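# The Vokau drop tray, after a whole winter of use

I have wanted to write this one up since January, when it had only been in the house a few weeks and I was already telling people about it at parties (sorry to everybody at Shuk-fan's birthday). I made myself wait, because I get excited about storage things very easily and then they end up in the garage. It is now May and the tray is still exactly where I put it on the first night, so here goes.

The Vokau is a shallow tray with a raised lip and four sections, made for the spot where you empty your pockets. One long section runs across the back, there are two square ones in front, and a narrow one goes down the right side. The whole thing has a thin cork liner that lifts out. There are no magnets, no charging pad and no app. You put your stuff in it and your stuff is there in the morning!

I bought mine from a little shop called Sollow, which sells home things on the ground floor and lamps upstairs. It came in a plain box with a folded card and a spare set of rubber feet. I lost the spare feet within the hour, which tells you why I need a tray.

## What I was using before

A cereal bowl. Before the cereal bowl it was the windowsill, and before that it was whichever coat I had worn last. The bowl was fine for keys and terrible for everything else, because round things roll to the bottom and small things go under them. I once spent most of a morning looking for a spare fuse that was in the bowl the entire time, underneath a packet of cough drops.

My other attempt was a Brotetano hanging organizer, the fabric kind with clear pockets. I know people love those. I found that once something went into a pocket I forgot I owned it, and the bottom row sagged so badly that the pockets opened forward and tipped things onto the floor. It may suit a closet better than a hallway.

## Sorting the pile

The best thing you can do on day one is gather up all the little things that live on flat surfaces and put them in one place before you decide what goes in the tray. I did the hall first and then went through the bathroom shelf and my bag. If you have never done this, you will be amazed by how many small bottles are wandering about your home. 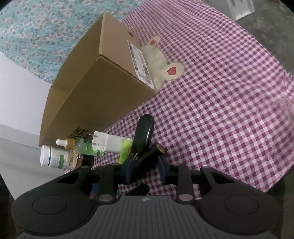 *Pill bottle, dropper bottle, plug-in with its green refill, and the black oval with the ring on it: a fair sample of the small stuff.*

I have three rules now for what gets a section. It has to be something I pick up on the way out or put down on the way in. It has to be small enough to get lost. And it can't be anything that leaks, because of the cork (more on that below).

Going by those rules, keys and anything key-shaped went into the narrow side section, where they lie in a row and don't tangle. Clips and pens took one of the squares. The other square holds lip balm, a tape measure and coins. The long section at the back is for glasses and whatever mail I need to answer, folded in half.

Medicine doesn't go in the tray at all. It went to a high cupboard with a proper door, which is a much better home for it than a hallway shelf that my nephew can reach. Scented plug-ins don't go in either. The refills are oily and I keep them upright on a saucer under the sink.

## What I love

The lip. It is just high enough to stop a pen from rolling off, and just low enough that I can sweep coins out with the side of my hand. Whoever worked that out, thank you.

I also love how little it moves. The rubber feet grip a painted shelf really well, and I have thrown keys at it from the door (badly, most nights) without it sliding back into the wall. My old bowl used to spin.

And the dividers come out! I didn't realize this until February. They slide up out of little grooves, so if you would like one big square and no small ones, you can have that. Shuk-fan Hsu, who has the same tray on her sewing table, took out every divider but the long one and keeps bobbins and chalk in the front. It looks great and I am a bit jealous of how tidy it is.

The liner has held up nicely too. It has a couple of pale scratches from keys, and they blend in with the grain unless you go looking. I give it a shake over the trash every couple of weeks.

## What I don't love

The cork stains. I put a bottle of almond oil down on it for one evening and there is now a ring that will be there forever. You can flip the liner over, which I did, so I have used up my one free pass. A spare liner would be such an easy thing for them to sell, and I couldn't find one anywhere.

The narrow section is a touch too narrow. My sunglasses case won't go in it, and neither will a chunky marker. Another half inch would have made it perfect – I would happily have given up some of the back section to get it.

It is also a dust magnet along the grooves where the dividers slide. A dry paintbrush gets it out in seconds, but you do have to remember to do it.

The color choices are oatmeal, dark green or black. I went with green and I'm happy, though black would have been a mistake for me, as most of what I own that gets lost is black. A dark clip on a dark tray would be gone for good.

## How it compares with the Ho

A reader asked me about the Ho tray, and I borrowed one from a neighbor for 2 weeks to see. The Ho is taller and feels more solid in the hand, and it has a lid, so it hides everything when people come over. If you hate looking at clutter you might prefer it. I kept putting mail on top of the lid and then not opening it, so the keys ended up beside the tray and I was back to square one.

The Ho's sections are fixed, too. They're deep, and small things like batteries and clips sink down where you need to fish around for them. For jewelry or a watch I think it would be lovely. For the daily jumble I would pick the Vokau again without thinking very hard.

## Who should get one

Anyone who empties their pockets onto the same shelf each night will get on well with it. I think it's also great for a nightstand, a craft table, or next to a desk where tiny parts pile up. If you share a home with three or four people, get two, or give each person a section and be strict about it. We tried sharing mine over the holidays and by the second evening there were four phone cables and half a candy cane in the key section.

Mine went back to normal once everyone left. I washed the tray with a damp cloth and a drop of dish soap, let the liner dry flat on a towel, and had it all back on the shelf by lunchtime.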